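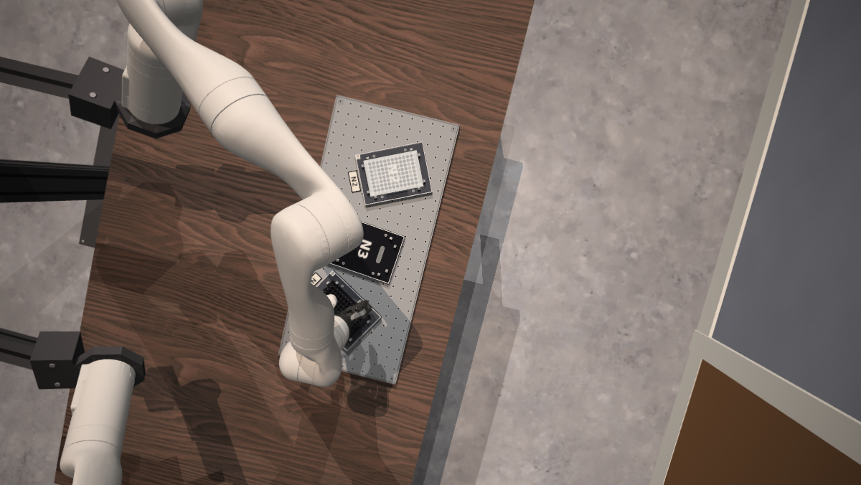

Teguh Tarigan's objection, raised when the budget was first circulated, was that a second arm would double the service contract long before it doubled the number of plates handled. We take up that point first.

3.2 Equipment plan

Costs were compared for one and two arms over a shared pegboard with numbered nests (Figure 4). The simulated cell was used to settle reach and nest angle before any order was placed with Hument. In the two-arm case both arms are carried at one side of the table, and the mounting hardware becomes a separate budget line. Each nest was priced at 90 euros and the board at 1340 — neither figure includes fitting.

Figure 4. Simulated two-arm cell with a multi-well plate seated in the top nest; N3 is unoccupied.
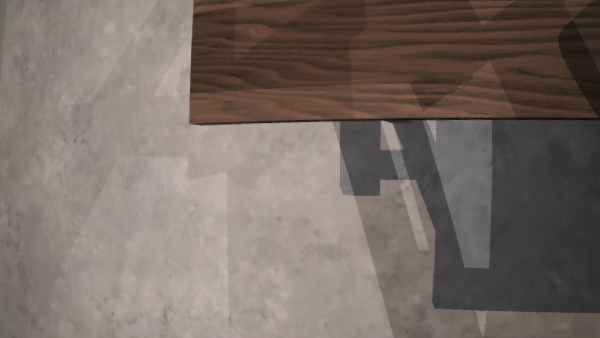 Grasness, September. Floor loading and clearance were reviewed with Sandrine Arnaud at the site. The plan sets aside around 3000 euros for floor work and guarding. Delivery is quoted at 17 weeks from Tukgate, so the floor work must be ordered in the same quarter as the first arm. The second arm is held as an option, to be taken up only if the queue at the plate reader exceeds one shift.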